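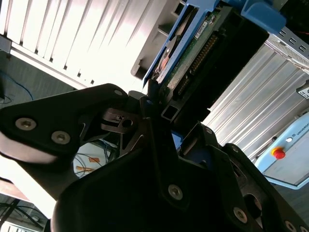

Can I pull a drive out of the array while the server is running and put the same drive back in?

Only if the array shows every other drive as healthy and you have a backup you have restored from at least once. Mark the drive offline in the software first, pull it partway, let it spin down, then take it out. Expect a rebuild when it goes back, even if it's the same drive in the same slot.

Home Tickets Hardware Storage Network Search

Ticket 108: Drive drops out of storage box at Balby office
Posted in January by the Osten help desk
9 comments 4 shares

Reported problem

The storage box at Balby (Edum chassis, bought through Boros) beeps and marks one drive as failed. The office has pulled the drive and pushed it back in. It works for a while and then drops again. The office would like a new drive sent out.

First reply, help desk

Before we send anything, please tell us what the box says, word for word. "Failed" covers a lot of ground. We have had drives marked failed by a full log, a bad cable and a fan. Also please tell us whether you waited after pulling it or put it straight back.

Balby, 10:20

The panel says "Slot 3 not present." It went straight back in, both times. The Boros sheet says that clears it.

Help desk, 10:45

The Boros sheet says that about everything. "Not present" means the box can't see a drive at all. A drive with bad sectors is normally still seen, it just gets complained about. So I'm not convinced this is the drive. Please don't reseat it again until we've looked at the log. Every reseat starts a rebuild, and a rebuild works all the other drives hard for hours.

Log was exported and sent over at lunch.

What the log shows

- 27 disconnects on slot 3 since the log was last cleared.
- No read errors on that drive before any of the disconnects.
- Two rebuilds started, neither finished.
- Temperature normal the whole time.
- Drive health check says "good." I put very little weight on that. I've seen it say "good" for drives that wouldn't spin.

The disconnects bunch up in the mornings. Balby says that's when the cleaning crew moves the cart the box sits on. Worth knowing, but a cart being rolled doesn't prove anything by itself, so it goes on the list and we carry on.

Help desk, 13:10

Backup first. The office says there is one. Please restore one folder from it to a laptop and open some files. I know the backup software has a green check mark.

Balby, 14:35

Restored the invoices folder. Files open. Took 30 minutes.

Help desk, 14:40

Good, now we can touch the hardware. Steps for this visit:

1. Mark slot 3 offline in the Edum software and wait for the light to change.
2. Open the handle and draw the caddy out an inch. Leave it there for a full minute.
3. Slide it all the way out, holding it by the caddy. Keep fingers off the circuit board and the gold contacts.
4. Lay it board side up on something that isn't carpet.
5. Check the caddy. Is it bent? Does the handle swing freely? Are all the screws that hold the drive in there, and are they tight?
6. Look at the contacts for dirt or scratches. No erasers, no contact spray, no blowing on it.
7. Shine a light into the empty slot and look at the connector at the back.

Balby, 15:30

Handle is fine. Contacts look clean to us. Two screws are loose, and the drive shifts a little when you push on it with a thumb. Nothing odd at the back of the slot that we could see. Would that be enough to cause it?

Help desk, 15:40

It could. If the drive can move in the caddy, then closing the handle seats the caddy and may leave the drive short of the connector. It would make contact sitting still and lose it when something bumps the box. That fits the mornings. It also fits a worn connector in the slot, so let's not call it solved.

Tighten the screws with a hand driver, snug and no more. Then put the caddy in slot 6, which your chart lists as empty, and leave slot 3 open. If the trouble follows the drive, it's the drive or the caddy. If it stays away, we put a different drive in slot 3 and see.

Balby asked why we don't just put it back in slot 3 now that the screws are tight. We could. But then we'd have changed one thing and learned nothing about the slot, and the next call would be on a Saturday.

Contact with Boros

I opened a case with the seller anyway, to have it on record. Their answer was that loose screws are "not a known issue," that the drive is rated for far longer than its 3000 hours of use, and that we should update the firmware. I asked which line in the firmware notes mentions slots dropping out. No reply to that part. I would hold off on the firmware until the rebuild is done. Changing it in the middle of a rebuild is a bad idea on any box, whatever the update page says.

Balby, next morning

Rebuild in slot 6 finished overnight. Cart got moved at the usual time. No beep.

Help desk

One quiet morning is one quiet morning. Please leave it and send the log again at the end of the week. In the meantime, check the screws on the other caddies, one drive at a time, offline first, with the rebuild finished before you go on to the next. Yes, this is slow. And could somebody put wheel locks on that cart, or get the box off it?

End of week

Log received. No disconnects on slot 6. Of the other caddies, one more had a loose screw, in slot 1, which has never given any trouble. So loose screws alone don't always do it, and I still want slot 3 tested. A spare drive is going out from Osten for that. It is not a replacement and it should come back.

Box is now on a shelf. Office reports it is louder there.

Status: open, waiting on slot 3 test
Severity: lowered to normal

Comments

We had the same with an Edum box and replaced two drives before anyone picked up a screwdriver. Both old drives are still running in a test machine.

Does thread lock help on caddy screws?
Reply from help desk: Haven't tried it and wouldn't. You'll want those screws out again someday.

Boros told us firmware too. Updated, no change.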